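From: Bouchra Benkirane
Date: November 16, 2020
Subject: Re: [cell-practice] Draft rules for two-arm benches, section 2

Celine wrote:
> Section 2 of the draft says all cables must be "adequately restrained".
> Our people at Drutach read that as tied down along the whole length.
> Quan's group read it as strain relief at the connector and nothing else.
> Can we have wording that two labs will read the same way? Also, do we
> want anything in there about glass?

Hi Celine, all,

I agree the wording is too loose. Tying down the whole length doesn't work on an arm with a moving wrist, as the cable needs slack to follow it. Strain relief by itself leaves the size of the loop up to whoever did the wiring.

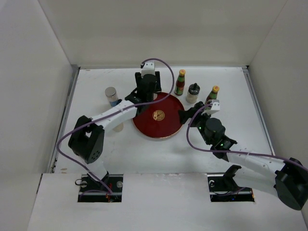

Section 2 should deal with the loop separately from the fixed run. I'd have the fixed run clipped to the link at both ends, and the loop checked by moving each arm slowly through its full travel with the other arm parked in its worst position. On a bench like this one, the purple cable at the left gripper goes up in a wide arc before it comes back down the upper link, while the one on the right hangs in a loop below the wrist. Those are two different checks. A high arc needs checking against the other arm, and a low loop against whatever is standing on the table.

On glass, yes. Sauce bottles and lidded jars are normal items for kitchen tasks and I wouldn't ban them. I would add:

2.4 Glass items are listed on the task sheet before power is applied.
2.5 Any change to the item list means the low loop check is done again at reduced speed.

At Jetico we went back through our log to July. Of 1,679 sessions, 16 were stopped for a cable touching an item. I don't have a breakdown by item type.

Comments on 2.4 and 2.5 to the list please, and I'll put the revised text in the shared folder.

Regards,
Bouchra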